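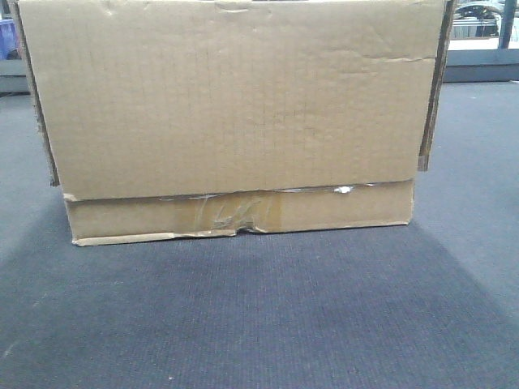
Bulgate Supplier Transition Program
Progress Report to the Derkard Fund, Third Reporting Period
Submitted by Corinne Oyelaran, Program Manager

1. Summary

The program helps small manufacturers of engine and exhaust components move part of their output to parts for hybrid and electric vehicles. Work during the period went ahead largely as set out in the revised plan. The first two participating plants have completed their process reviews, and one has begun trial production of battery tray brackets. The second is behind schedule on tooling. Spending remains within the approved budget, although one transfer between budget lines is requested in Section 5.

2. Market conditions

Demand for conventional exhaust hangers and manifold brackets continued to weaken. Two of the vehicle assemblers supplied by our participants extended their summer shutdowns, and release schedules that used to be firm for eight weeks are now firm for only four. Plants have responded by cutting overtime and holding smaller stocks of steel coil. These measures have protected cash, but they have also left less room for trial runs, which compete with regular orders for press time.

3. Progress by participant

Chuensuk Stamping. The plant finished its process review in the first month of the period. Trial production of the battery tray bracket started on the 2000-ton transfer press, with a first run of 1700 pieces. Dimensional results were acceptable on all features except the rear mounting flange, where springback was greater than the simulation had predicted. The die was returned to the tool room for correction and a second run is planned for December. The customer has been informed and has not changed its approval date.

Todeck Forming. The process review was completed on time. Tooling for the motor mount plate was ordered five weeks later than planned, after the customer issued a late drawing change to the bolt pattern. Todeck has asked the toolmaker for a partial delivery so that press setup can begin before the full set arrives. We consider the present delivery date achievable but tight.

A third plant withdrew its application after a change of ownership. Its place has been offered to the next applicant on the list, and a site visit has been arranged.

4. Training

Press setters and quality technicians from both plants attended the course on forming high-strength steel. Attendance at the evening sessions was lower than at the daytime ones — shift patterns at Todeck changed twice during the period — and the remaining evening sessions will be moved to 2:30 p.m., between shifts. The measurement module was well received, though several technicians asked for more time on gauge studies. We have extended that part by half a day within the existing contract.

5. Budget

Expenditure on staff and training was in line with forecast. The tooling line is underspent as a result of the delay at Todeck, and the balance will be carried into the next period. Laboratory testing is expected to exceed its allocation by up to 3 percent, owing to repeat coating tests on the Chuensuk bracket. We request approval to cover this from the travel line, where costs have been lower than planned.

6. Risks

The main risk is a further reduction in customer volumes. If conventional orders fall again before the new parts are approved, either plant may have to lay off the setters who have just been trained. Both managements have agreed to notify the program before taking such a step. Steel pricing is a smaller concern, as the trial material has already been purchased.

7. Next period

Planned work consists of the second bracket run at Chuensuk, receipt of the first tooling at Todeck, and the site visit to the new applicant. The updated risk register and the detailed expenditure table will be sent separately once the quarter's accounts have been closed.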